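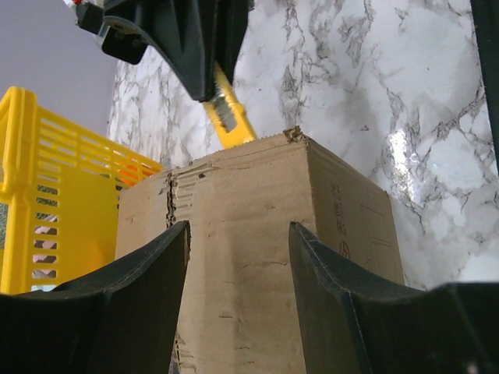 4. Putting the Skandora shelf scale into use

Before you start, keep the carton and the inner paper. If the scale must go back to Kustlow for calibration, it travels only in its own carton.

4.1 Place the scale on a flat and hard surface. A carpet is not suitable.

4.2 Turn the four feet until the bubble stands in the middle of the ring. Tighten the lock nuts by hand.

4.3 Insert 2 batteries. Look at the marks inside the cover — the left one goes with the plus side down.

4.4 Press ZERO and wait until the display stops blinking.

4.5 Put the 300 g test weight on the centre of the plate. If the display shows another value, hold CAL until you hear two short tones, then repeat from 4.4.

Note: Scales delivered from the Levport store before July have the older display. There the button CAL is named SET.

CAUTION: Do not lift the scale by the plate. The sensor below it can bend and this is not covered by the guarantee.

4.6 Write the serial number on the card at the end of this manual. For spare feet, order part 416 from Umali.

Text revised 29/11/2020

2 comments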